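Lumden Fruit Share – List archive – Category: Storing & Sorting

Subject: Re: Mixed fruit in one crate, or separate?

Hello all,

I am answering the message from the Potmont group, which I quote here so that newer members can follow.

> We have two crates of mixed fruit left after the
> last share day and no cool room until the repair is
> finished. Is it worth the work to sort apples from
> pears, or can they wait together in the crates? Last
> July we left everything mixed and many pears
> were brown in the middle when people cut them.
> Also, does the colour of crate matter? One member
> says the Trodora ones are better because they
> have more holes.

In my opinion it is worth the work, and it is not much work. I sort at home in the evening, on the floor, because my kitchen bench is too small. I use a low tray with an edge, so the apples cannot roll away under the furniture. I put in one layer only and turn each piece in the hand before I decide where it goes.

Pears are my first concern. They ripen from the inside, so the skin can look fine when the centre is already too soft. Press lightly next to the stem. If it gives a little, that pear should be eaten now and should not travel to the next share day. Hard pears I keep in the coolest corner, away from the apples, which give off the gas that makes other fruit ripen faster.

With apples I look for bruises and broken skin. A yellow or green patch on a red apple is no fault, it is often only the side that had less sun. Last season I took 20 kilos from Moroz Orchard, and one neighbour gave back every apple with a patch. They were all good to eat. Green apples I keep apart from the red, only so that the people who bake can find them quickly.

About the crates, the colour makes no difference that I know of. Holes in the side are useful for air, but they also have hard ribs, so I put a folded tea towel against the wall before I fill it with pears. Please do not fill to the rim if another crate will stand on top. Wash the crates with warm water and a little dish soap, and let them dry fully before the next use – the corners hold water longer than you think.

The tray of fruit first and the side of the crate second:
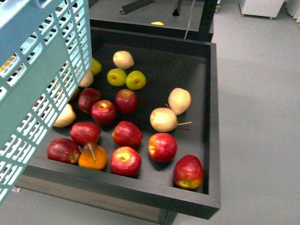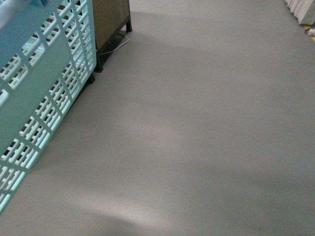
One more point came from the Potmont group in a separate message, so I put it here for everybody.

Should the fruit be washed before it is stored?

Wash it only when you are ready to eat it, as damp skin goes mouldy sooner. If there is soil on it, wipe it off with a dry cloth.

Kind regards from Lumden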